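Ustcombe guest house bathrooms get their new sinks

17 Feb 2020

If you stayed at the Policarpio guest house last fall, you'll remember the bathrooms — pink tile, a dripping tap and one shelf the size of a paperback. I stayed there myself when my own pipes froze, and I brushed my teeth with my elbows tucked in. So I was pretty pleased when Maricel Manalo called to say the first of the new ones was done and did I want to come over and look. Of course I did!

The house has 7 bathrooms and the plan is to redo every one of them before the end of March. Rommel Navarro and his crew from Visbridge are doing the work, and they've been driving over early to get the noisy part finished before lunch (the neighbors asked, and fair enough).

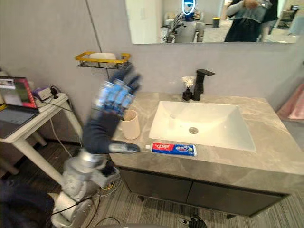

Counter space was the big complaint in the guest book, according to Maricel, who went back and read almost 800 entries before she talked to a single builder. People wanted somewhere to put their things down, plain and simple. Well, now there's a grey marble top with room in front of the sink to lay a tube of toothpaste flat, and a little white flower in a black vase next to the faucet, which I liked more than I expected to. The faucet is matte black too. Rommel was worried it would look too modern for an old house, but I think it's fine with the pale walls, and the big mirror is a real treat if you're used to the old one.

Not everyone is sold. Ramil Espiritu, who has been coming to Ustcombe for the fishing for years, told me he'll miss the pink tile and asked if he could take a few home. He's getting a box of them.

Rooms will cost $110 a night once the work is finished, and 3 of them are already open for booking. Call the front desk and ask for Maricel — the website still shows the old bathrooms.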